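Before you buy an older convertible from a private seller, you should give the roof and the papers one full hour. I bought mine in May with 34 minutes of looking, and I paid for it later. These are the steps I follow now, when friends ask me to come with them.

## 1. Read the papers first

Ask the seller to send photos of the registration document and the service book before you travel. Compare the chassis number on the document with the one on the car. On most cars you find it at the bottom of the windscreen and again under the bonnet. If one of them looks scratched or newly painted, go home.

Check also how many owners are listed. Many owners in few years is not always bad, but ask each time why the car was sold. Oldřich Zeman, who sold me my Skusa, had written down every repair with the mileage next to it. Such a seller is worth a long drive.

## 2. Open and close the roof three times

1. Start with the engine cold and the roof closed.
2. Open it completely and listen. A motor that slows down halfway is tired.
3. Close it and look at both front corners. The gap must be the same left and right.
4. Repeat two more times. Weak hydraulics often show themselves only on the third round.

A new pump for my model cost 416 euros, and the work was another 700. I could have asked for this money off the price if I had done step 4.

## 3. Look for water

Lift the carpets behind the seats and press the underlay with a dry paper towel. Do the same in the boot, under the spare wheel. Smell is also a good guide – an air freshener in every corner makes me careful.

The drain holes are at the lower ends of the roof channels. Pour a small cup of water in each side and check that it comes out under the car.

## 4. Inspect fabric and trim

Run your hand slowly along the seams, inside and outside. Loose thread can be sewn again, but a fabric that has become thin at the folds must be replaced. Wood trim should be looked at from the side, so that you notice small cracks in the lacquer.
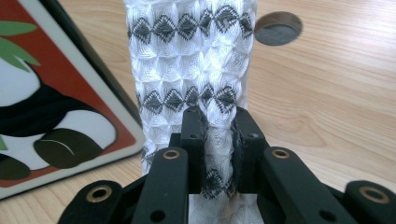
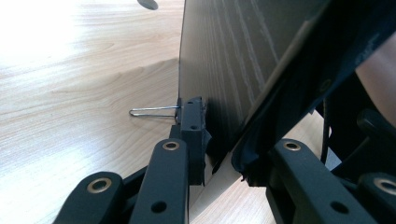 ## 5. Make the offer

Write down every fault with a price beside it, and show the list to the seller. Stay polite and do not hurry. Grigoris Fragkou from our club got 1,275 euros off a Veltadska in this way, and they still send each other messages.

Pay by bank transfer, and take both keys and the roof manual with you. If the second key is missing, ask for the cost of a new one before you sign.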